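Villanueva Laundry Room Opens Free Folding Table Evenings in April

DERMONT – The Villanueva Laundry Room is opening its doors after hours this April for a series of free evenings devoted to the part of laundry day most people put off: folding. The first session is Thursday at 6:30 p.m., and everyone is welcome, kids included.

Each evening runs 2 hours and covers towels, throws, fitted sheets and the odd-shaped pieces that never seem to stack. There are 11 places at the long tables, and people can bring a basket from home or work with cloths from the room's own shelves.

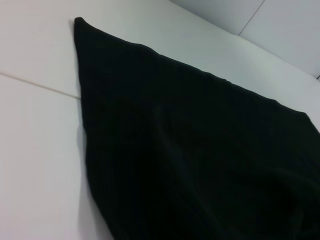
Dark cloths get a session all to themselves, and we're really looking forward to that one! Black fabric hides its creases until you run a hand over it, so beginners learn to find a corner first, smooth toward the open edge and only then make the first fold.

"People come in saying they hate folding, and by the second towel they're chatting with whoever is next to them," said Efren Cabanatuan, who runs the evenings. "I love that. Bring the pile you've been avoiding – we'll get through it together."

Last year's sessions drew 514 visitors, and Clesto, the linen supplier on Indden Street, has given 100 cotton towels for this year's practice shelves. Anything left over at the end of the month goes to the Dermont family shelter, washed and folded.

Places can be reserved at the front desk or by phone during opening hours. Walk-ins are welcome if there is still room at the tables.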